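The locker room at Kettani, after the move
Text and pictures: Griet Van Dijk
May 26, 2026

Since February our sports and climbing club has its changing room in the old Kettani building, on the side of the parking lot. Many members asked me what it looks like now, especially those who train only in summer and have not yet come by. So I made a small gallery. It is a simple room and I like it more than I expected.

The lockers

The lockers are the main thing, of course. We bought them second-hand from Jonov, a school supplier that was emptying its warehouse, and they cost us 2000 in total with the transport. They are light gray metal, with slots in the doors so that the air can go through. If you leave shoes inside for a week, you will be thankful for these slots.
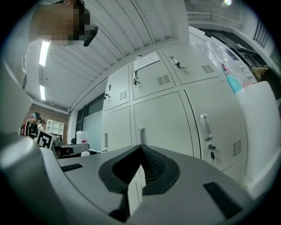

The doors are not all of the same width, and this gives discussion every season. The narrow ones are fine for a jacket and a small bag. The wide ones are meant for members who keep a rope or a helmet with us. Please do not take a wide one for a towel only. If you want to exchange, write your name on the list at the desk and Griet (that is me) will look at it on Thursday evening.

A locker costs 49 for the year. You pay it together with your membership, and you receive one key. A lost key is 4 for the copy, and it can take some days before it is ready - the key shop is small and closes early.

The ceiling and the wood

In the old place we had a low ceiling with brown stains, and everybody complained about the smell. Now we have white panels and vent grilles above our heads, and the wood has long strips in a warm brown color. I find that the wood does a lot for the room, next to so much gray.

It should be cleaned with a cloth and a little of the Clerarex soap from the cupboard. Please do not put wet shoes on it. The gray floor is stronger and can support more.
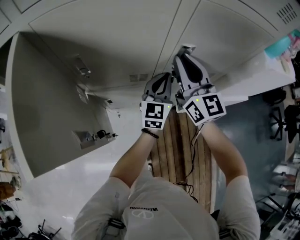 Handles, locks and small repairs

When the lockers arrived, several doors did not close well. Groken, the repair shop across the street, adjusted the hinges for us and asked 70 for the whole afternoon, and I think this was a friendly price. The metal handles are still the original ones. They needed only a good polish.

A few locks are a little stiff. Turn the key slowly and push the door with your other hand at the same time, then it goes well. Do not use oil from home, it collects dust and after a month the lock is worse than before. 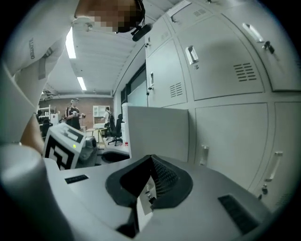
For the summer I would still like to have numbers on the doors that can be read from a distance. Small stickers were my first idea, but they come off quickly when people hang bags against them. Metal plates are nicer, also more expensive, and they must be screwed or glued. If somebody has plates left from another project, I will gladly come and get them.

The room is open during all training hours. Take your things home before the summer closing if you do not renew your locker, and leave the key in the box next to the desk.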